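Zatine étend son service de tri textile aux petits accessoires

Le service de tri à domicile Zatine prend désormais en charge les petits accessoires et les articles textiles de faible volume, jusqu'ici exclus de ses prestations. L'extension, testée à Hircombe au printemps, porte sur les pochettes, foulards, pièces de tissu et objets divers qui s'accumulent dans les tiroirs et les entrées.

La prestation dure 90 minutes et se déroule à deux, sur la table du foyer. Les articles sont d'abord sortis de leur contenant, puis répartis par usage. Les pièces conservées sont ensuite rangées dans une boîte ouverte, sans couvercle ni compartiment fixe. Le rangement à plat a été écarté : il impose de déplacer plusieurs articles pour en atteindre un seul.

« Le critère retenu est la fréquence d'emploi. La couleur et la matière n'interviennent qu'en second lieu, lorsque deux articles servent au même moment », précise Seul-gi Jeon, responsable de la méthode. Les emballages encore fermés sont traités en fin de séance — leur contenu n'est intégré au tri que si le client le demande.

Le protocole reprend en partie celui de l'atelier Koo, consacré au linge de maison. Il s'en distingue par la taille du contenant, limitée à ce qu'une personne peut soulever d'une main une fois la boîte remplie. Les articles écartés sont remis à la ressourcerie Brulia, qui accepte le textile propre sans condition de marque.
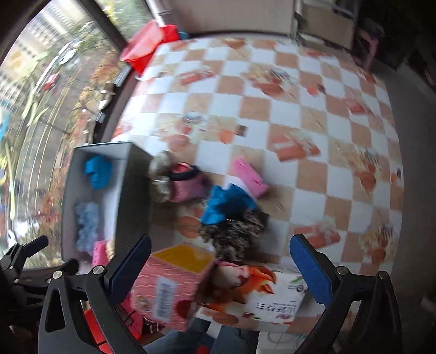 HIRCOMBE, juin — Une boîte grise rectangulaire, posée côté fenêtre sur une nappe à carreaux, avec un article bleu vif à l'intérieur et d'autres pièces roses, bleues et beiges à côté. Le format ouvert reste le seul proposé par Zatine pour cette prestation. Les inscriptions se font auprès du service, dans la limite de deux séances par foyer.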